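Sowerby Youth Hockey Program
Progress report to the Riltadberg Fund, second period
Prepared by Leena Turunen, program lead

This report covers the rink program from November through the end of the indoor season. It follows the headings in the grant agreement. Spending is in the separate spreadsheet that Wanpen Kamolrat sent with the signed claim form. 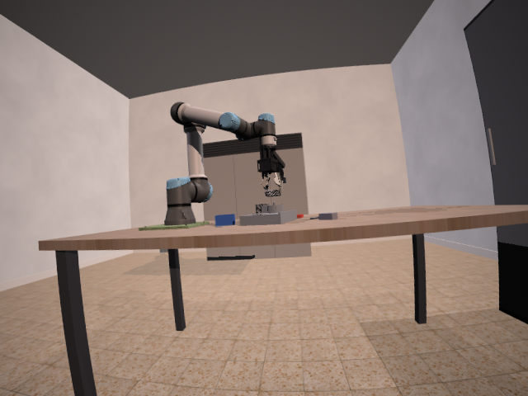
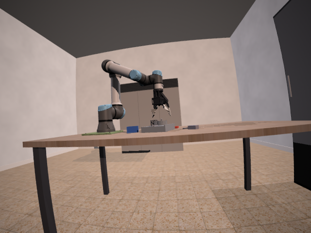

Both images: robot arm on a long wooden table, computer rendering.

1. Enrollment

The agreement set a target of 60 new skaters between the ages of eight and 14. We reached that number in the second month and closed the list. Families who applied after that were offered a place on the public skate sessions at the reduced rate, and most of them took it.

Enrollment from the Jutivport side of the river is still lower than we wanted. The bus gets in 20 minutes after the early session starts, and parents told us this was the main problem. We moved the beginners to the later slot in the second half of the season. Attendance from Jutivport picked up after the change, but the later slot also runs into dinner and homework, and a few of the younger kids stopped coming. We do not have a good answer to this yet.

2. Ice time

We bought ice at the Sowerby rink for the whole season and used all of it except one week, when the compressor failed and the building closed. The rink has credited us for that week. We would like to carry the credit into next season and ask for your written approval to do so.

The beginner group skates across the width of the ice, with the older group at the other end. This works as long as the older group is doing station drills. When they scrimmage they need more room, and pucks come over the divider. We bought foam dividers to replace the rope and cones, and they have held up well apart from one torn cover.

3. Equipment

The loan room is open before every session. Skates remain the weak point. We have plenty of small sizes and very few in the middle range, where most of our skaters now are. Helmets past their certification date were pulled and thrown out in the first period, as noted in the last report, and the replacements are all in use.

The equipment line was $2925. We spent $2000 of it on helmets, shin guards and sharpening. The rest is committed to mid-size skates, which are on order through Sindix. Delivery has been pushed back twice. The supplier now says they will ship before summer, and we will send the invoice when we have it.

Sharpening cost more than planned. Loaned skates get walked on rubber mats, concrete and sometimes the parking lot, and they come back dull. We now hand out blade guards with every pair. Next season's budget should have its own line for sharpening.

4. Coaching

Four coaches completed the entry-level course during this period, which meets the target in the agreement. Two of them are former players from our own older group. All background checks are current and the records are held in the office.

Goalie coaching did not happen as planned. The coach we had lined up took a job out of state in the first weeks, and we did not find a replacement who could make the session times. Wanpen ran two goalie evenings herself with borrowed pads. The unspent coaching money appears as its own row in the spreadsheet.

5. Games

The agreement did not require games, but the older group asked for them. We arranged a short home-and-home series with the Riltadberg club, no checking and running clock. Riltadberg won most of the games. Our skaters were slow on line changes and took too many penalties for extra players on the ice, so the last month of practice included bench drills.

6. Injuries and complaints

There was one broken wrist, from a fall in the beginner group, and the usual bruises. The wrist was reported to the insurer within the required time - the form is attached. We had one complaint about language on the bench during a game. Leena spoke with the coach and with the family, and the matter is closed.

7. Next period

Off-ice training starts in the school gym once the ice comes out. We will contact the bus company again about the early run from Jutivport and will report what they say. The goalie coaching position has been posted again, with mileage covered this time.

Decisions needed from the fund:
Approval to carry over the ice credit
Approval to move unspent coaching money to sharpening
Confirmation of the due date for the final report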